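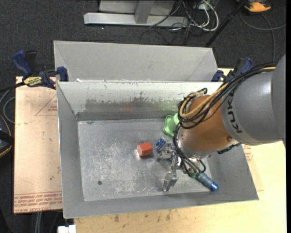

Un brazo robótico KUKA dentro de una caja grande de metal, con un bloque rojizo en el suelo.

¿Por qué te pinchan el talón cuando naces?

Tú no te acuerdas, claro. Pero a casi todos los bebés les sacan unas gotitas de sangre del talón a los pocos días de nacer. Unas gotas. Un papel especial. Y al laboratorio.

¿Y qué buscan ahí?

Enfermedades raras que no se ven por fuera. El bebé come, duerme, llora, todo normal. Pero por dentro puede que su cuerpo no sepa usar bien algún alimento, o que le falte una hormona. Si los médicos se enteran pronto, pueden ayudar antes de que haya problemas.

Un caso: la fenilcetonuria. (Sí, vaya palabra. Fe-nil-ce-to-nu-ria.) Quien la tiene no puede deshacer bien una piecita de las proteínas que se llama fenilalanina. Se va acumulando y hace daño al cerebro. ¿Solución? Una dieta especial desde bebé, con muy poca carne, muy poco queso, pocos huevos, y una leche preparada para ellos. Muchos niños con esa dieta van al cole y crecen como los demás.

Otro: el hipotiroidismo. El tiroides es una glándula con forma de mariposa, está en el cuello. Fabrica una hormona que el cuerpo necesita para crecer y para que el cerebro se desarrolle. Si fabrica poca, se toma una medicina. Todos los dias, eso sí.

¿Por qué el talón?

Porque los dedos de un recién nacido son diminutos. En el talón hay más sitio, y se pincha en un lado, no en el centro. Duele un poquito, un segundo. Si el bebé está en brazos o mamando, llora menos.

¿Y el papel?

Es un papel grueso, parecido al secante, con círculos dibujados. Se llena cada círculo con sangre y se deja secar al aire. Nada de secador. Nada de soplar. Luego viaja en un sobre.

En el laboratorio recortan un disquito de papel, muy pequeño, y sacan la sangre seca con un líquido. Después una máquina mide lo que hay.

Nos lo contó Nurhan Soylu, enfermera de bebés en Trorora. En su hospital hicieron la prueba a 2690 recién nacidos el año pasado. A 4 les encontraron algo y empezaron enseguida el tratamiento. «Lo que más me preguntan los hermanos mayores es si a ellos tambien se lo hicieron», dice. Seguramente sí. Pregunta en casa.

¿Si llaman del hospital es malo?

No siempre. A veces había poca sangre en el papel y hay que repetir. A veces sale un número dudoso, se repite y está todo bien.

Palabras difíciles

Glándula: parte del cuerpo que fabrica sustancias, como las hormonas.
Hormona: un mensajero que va por la sangre.
Cribado: mirar a mucha gente sana para encontrar a los pocos que necesitan ayuda.

Texto: Ffion Rosser. Revisado por Llinos Probert, pediatra.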